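Dull patches on marble bathroom counter after descaler, will sealer fix it?

Posted in Home Repair > Stone and Tile
May 2020

Agnes Lennox

We have a white marble counter in the bathroom, at one end of the tub. It was here when we moved in and I have no paperwork for it. In April I used a descaler on the faucet and some of it must have run onto the stone, because there is now a patch near the wall that looks matte when the light is low. There are also two rings that I think come from a bottle of toner.

What I have done so far: wiped with warm water, then dish soap, then a baking soda paste left on overnight under plastic wrap. The paste made no difference to the dull patch. If I run a fingernail over it I can feel a very slight change in texture, but only just.
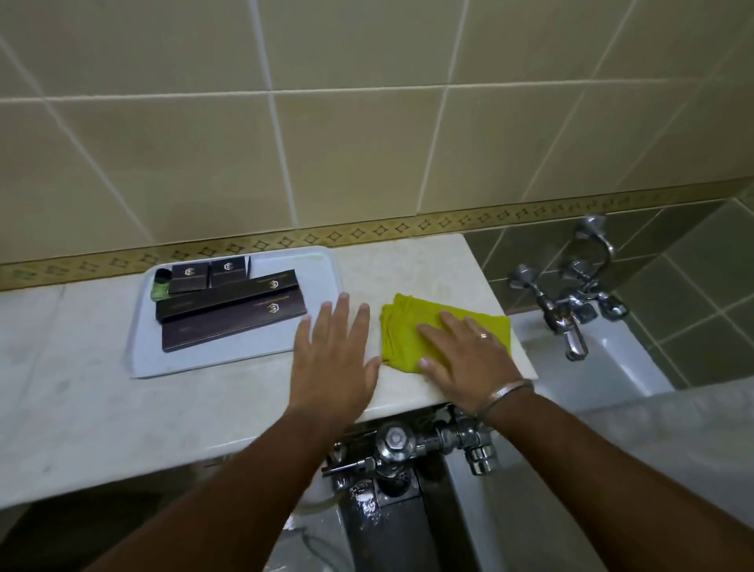

The counter, with the cloth I use on it.

The hardware store sold me a bottle of Flerkine stone sealer and the man there said it would "bring the shine back." The label says nothing about shine. Before I put it on I would like to know:

Is this a stain or damage?
Does the sealer go on top of it or do I have to do something first?
Is it possible to do this myself without making a visible low spot?

The finish is polished, or it was. The house is in Beltallow and the water here is very hard, if that matters.

12 people found this useful

Alasdair MacBrayne

It is damage. The trade word is etching. Marble is mostly calcium carbonate, and acid dissolves it. Most bathroom descalers are acidic (citric, sulfamic, sometimes hydrochloric), and the polished surface goes first. A stain is something sitting in the pores. It changes the color and usually leaves the reflection alone. An etch changes the reflection and may leave the color alone. Your baking soda paste was a poultice, and a poultice draws out stains, so there was nothing in the dull patch for it to draw.

The toner rings could be either. Check the ingredient list for glycolic, lactic or salicylic acid. If one of those is there, assume etch. Look at the rings from a low angle with a flashlight held beside them. If they show up as dull outlines at that angle and disappear when you look straight down, they are etched.

Do not seal yet. An impregnating sealer soaks into the stone and slows down the absorption of water and oil. It does not fill an etch, it does not restore gloss, and it does not protect against acid afterward. It will also get in the way of polishing, and you would have to seal again when you were done.

For a light etch on polished marble, the usual repair is a marble polishing powder. These are very fine abrasives, often with oxalic acid in a controlled amount, and they work on calcite stones only. Procedure:

Clean the counter with a pH-neutral cleaner and let it dry.
Mask the caulk line and anything metal.
Test on a spot that is normally covered.
Put a small amount of powder on the etch and add water until it is a thin slurry.
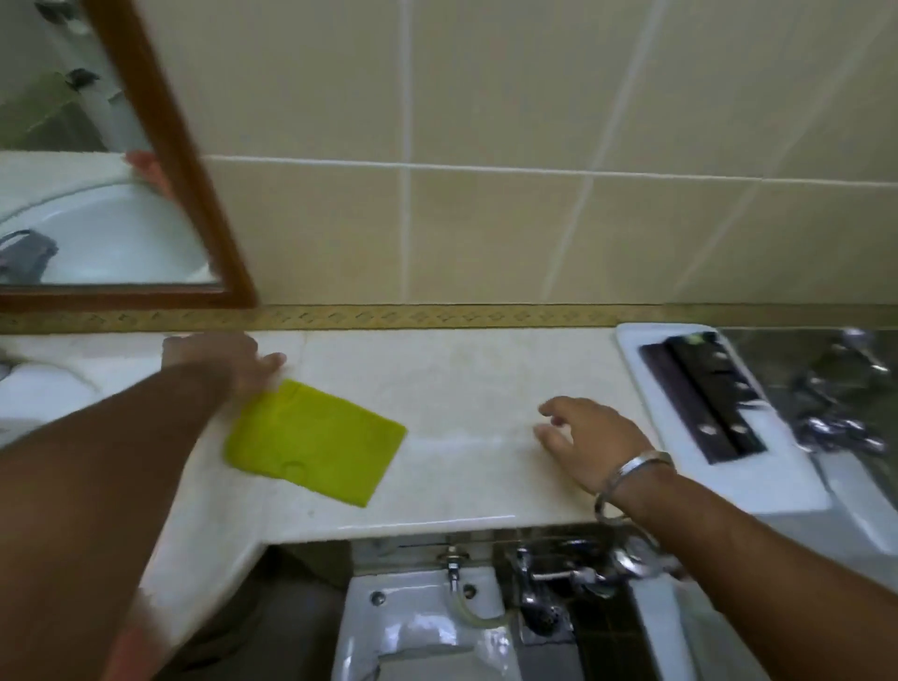

Work it with a damp white felt pad, by hand or on a drill at low speed. Keep the pad flat and keep it moving, and go a little past the outline of the etch each time so the edge blends in. Keep the slurry wet. If it starts to dry, add a few drops of water. Stop after two minutes, rinse, dry and look at it from the side before doing any more. Two or three rounds is normal. Wear gloves and glasses.

If you can feel the patch clearly with a fingernail, powder alone will not be enough, and you would need to go through diamond pads first, ending with the finest grit in the set. From "only just" I would try the powder. I have done vanity tops both ways and the pads are where people make low spots, usually by staying on the etch itself and leaning on one edge of the pad.

Once you are satisfied, leave the stone to dry for a full day. Then do a water test: put a spoonful of water on it, wait 16 minutes, wipe it off. If the stone has gone darker underneath, it is absorbing and should be sealed. If there is no change, leave the sealer in the bottle. Plenty of polished white marbles barely absorb anything, and sealer that can't get in dries on top as a haze.

With your water you will get scale again around the faucet base. On the stone, use a plastic scraper held flat and a neutral cleaner. For the faucet itself, wrap it in a rag damp with descaler, put a folded towel under it with plastic below that, and rinse into the sink.

44 people found this useful

Gourlay

Had the same thing and used car polish. Looked good for 9 days then went dull again. Vinegar is cheaper than descaler btw

1 person found this useful

Alasdair MacBrayne

Vinegar is an acid and will do exactly what the descaler did. Keep it off the marble. Car polish usually leaves wax or silicone in the etch, and that washes out. If anyone has already put it on, it has to come off with a stone-safe stripper before powder will do anything.

Agnes Lennox

Thank you. The toner has glycolic acid in it, so that answers the rings. I ordered a powder from Gremiscombe, 23 dollars with the pad included. I tried it on one ring first and it took three rounds. I can't find the ring now with the flashlight. The big patch is better after two rounds but there is still a faint line on the wall side where the pad doesn't reach well. Would a smaller piece of felt wrapped around a block work for that?

Alasdair MacBrayne

Yes. Use a block with a flat face and round over the corners so they don't dig in. Same slurry, short strokes parallel to the wall.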